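Treten to Open Repair and Reuse Center in Former Murnholm Dairy

MURNHOLM, February – Treten, the regional household goods cooperative, announced today that it will open a repair and reuse center in the former dairy building on the Murnholm waterfront. The center will accept small appliances, furniture, bicycles and hand tools from residents of Murnholm and Tasness, and will return them to use through on-site repair and low-cost resale.

The building has stood vacant for 3 years. Under the terms of the lease, Treten will restore the loading hall and the two upper floors while keeping the original brick front and tiled stairwell. Kumarasinghe, the contractor selected for the project, has completed work on the roof and drainage and will now begin on the interior.

When fully open, the center will provide 3000 square feet of workshop space and a public counter where residents may leave items for assessment. Assessment will be free of charge. Owners will receive a written estimate before any repair is carried out, and items that cannot be repaired at a reasonable price may be donated for parts.

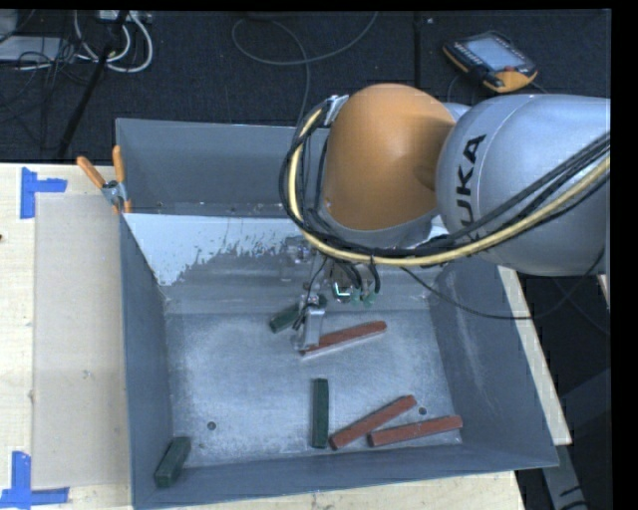

Treten Communications and Public Affairs Department

The decision to proceed follows a survey of households in both towns, to which 514 residents replied. Most respondents said they had thrown away at least one item in the past year that they would have preferred to have repaired. Cost and the lack of a nearby repair shop were the reasons given most often.

Treten will also run evening classes at the center in basic electrical safety, chair caning, bicycle upkeep and sewing machine care. There will be 300 places in the first season, with a share held for residents of Tasness, where no similar classes are now offered. Cooperative members may register first. Remaining places will then be offered to the general public.

Parking will be available behind the building, with step-free access from the harbor side. The public counter will close at 6 p.m. on working days. Donations of large furniture must be arranged in advance through the Treten member services desk.

Media inquiries and requests to visit the building before opening should be sent to the Treten press office in Murnholm.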